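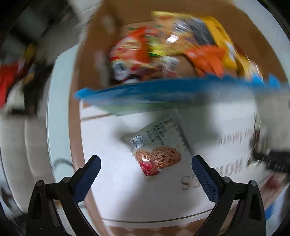
Figure 7.1 Gripper fingers with blue textured pads, above a small snack package in a cardboard box.

Chapter 7
Watching a Demonstration

Most people meet a working robot for the first time at a demonstration. A company opens its doors, a school holds a robotics day, or a sales team sets up a table and runs the same task for each group that walks in. The audience sees a few minutes of motion and goes home with an opinion. This chapter is about how to get more than an opinion out of those few minutes.

We follow one visit throughout. In October, a class from the Vescombe technical program spent a day at Traluris, a firm that works on the handling of packaged goods. Their instructor, Negin Babaei, asked each student to keep a log with 3 columns: what the task was, what the gripper touched, and what the host said about it. The logs are quoted often in the pages that follow. They do not always agree with one another, and we have left the disagreements in.

The open house had 70 visitors, split into small groups. The stop that filled the most log pages was the snack packing table. Packaged snacks are a useful test for a gripper. A bag of chips is mostly air and changes shape when it is squeezed. A wrapped bar is stiff and lies flat against the surface, so there is little edge to take hold of. A small clear bag of candy shifts its weight as it is lifted. A person adjusts to all of this without thinking. A machine has to be given, or has to learn, some way of adjusting.

Finger pads matter here as well. Smooth metal slides on plastic film, and for that reason many grippers carry a softer or patterned surface on the inside of each finger. Section 7.3 compares several pad patterns and includes a friction exercise you can do with a kitchen scale.

Taha Ait Ali, one of the Vescombe students, wrote in his log: "I watched the bags the whole time and forgot to look at the box. Next time I would start with the box — how tall the sides are, which way the flaps go." His point comes back in Section 7.2, where we look at how a container limits the paths a gripper can take.

Before reading on, study the table in Figure 7.2. Note which packages overlap, and decide which one you would pick up first.
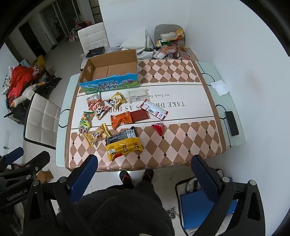 7.1 Before the Visit

Find out what task will be shown and write it down in one sentence. "Put the packages in the box" is enough. Then list the objects you expect to see and, next to each, one thing that could make it hard to hold. Bring the list with you and leave room beside each line for notes.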